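Our visit to the Rastach data entry center

I've been meaning to write this one up since August, when Vojtěch Urban first wrote back to say that yes, of course we could come and see the place where our invoices go. We have been sending our paperwork to Rastach for quite a while now (delivery notes, supplier invoices, the warranty cards that people still fill in by hand, bless them) and in all that time I had never once met the people who type it all up. So when the open day was announced for November 26, 2019, I put my name down the same morning.

The center is on the second floor of a long yellow building behind a tire shop, and I walked past the door twice. Inside it was warm and smelled of coffee, and Vojtěch was standing at the top of the stairs with a stack of name badges, shaking everybody's hand. There were 19 of us in the group, mostly from small companies like ours, plus a very cheerful pair from Cemesport who had brought a whole folder of their worst forms to see whether anyone could read them.

We started in the mail room. I had pictured everything coming in as scans these days, but a surprising amount still arrives in boxes, and every box gets a bar code before it's opened. Staples come out by hand. There is a woman whose whole morning is staples and folded corners, and she told me she likes it, she listens to radio plays. From there the sheets go through the scanners in batches of 60, with a colored divider page between batches so that one customer's papers can't wander into another's. I asked what happens when a page sticks to the one behind it, which happens in our office constantly, and was shown how the operator checks the page count against the batch slip before anything moves on.

Then came the part I'd really been looking forward to, the keying room. It is much quieter than I expected! Each operator has two screens, with the scanned page on the left and the entry form on the right, and the form jumps along to the matching bit of the page as they go. They use a program called Flimska for this, and the lady I sat next to hardly looked at the keyboard at all. Amounts, dates and account numbers are entered twice, by two different people who can't see each other's work, and if the two don't match, the record goes to a third person. Names and addresses are entered once and checked against a lookup list. Shifts in the keying room are broken up by a 20 minute rest every 90 minutes, and they're strict about it. A little bell goes and everybody gets up, including the supervisor.

They let us have a try. I was given a handwritten order form from a garden supplier and managed to turn a seven into a one on the very first line, which the system caught the moment my partner from Cemesport typed hers. We laughed a lot over that. Her folder of bad forms went around the room too, and I'm sorry to say the operators read nearly all of them without blinking.

After lunch (good soup, and far too many dumplings) there was a talk on security. Paper is kept in a locked room until the customer signs off and is shredded on site afterward. Phones go in a cubby outside the keying room door, ours included. Someone asked about handwriting recognition, and Vojtěch was nicely plain about it: it does well on printed forms and on boxes with one letter each, and he wouldn't trust it yet with a doctor's note. The new customer portal, Yusuf, got a short demonstration as well. You can see which batches are in keying and which are waiting for a query to be answered, and I mean to start using it properly, as I suspect most of the waiting queries are mine.

I stayed over, the last train being earlier than I like, and had a very pleasant evening walking by the river with two of the others from the group.
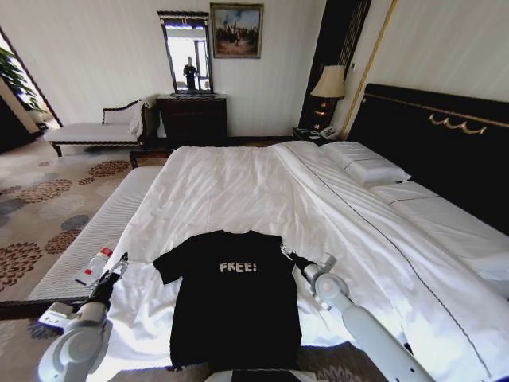
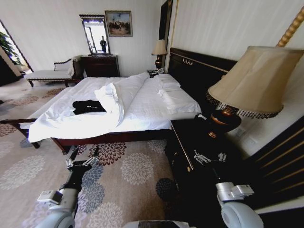 Hotel bedroom, both pictures

If you use Rastach and get the chance to go, do. Wear comfortable shoes for the stairs, take a few of your own forms along, and ask to see the query desk, which we nearly missed because the bell went.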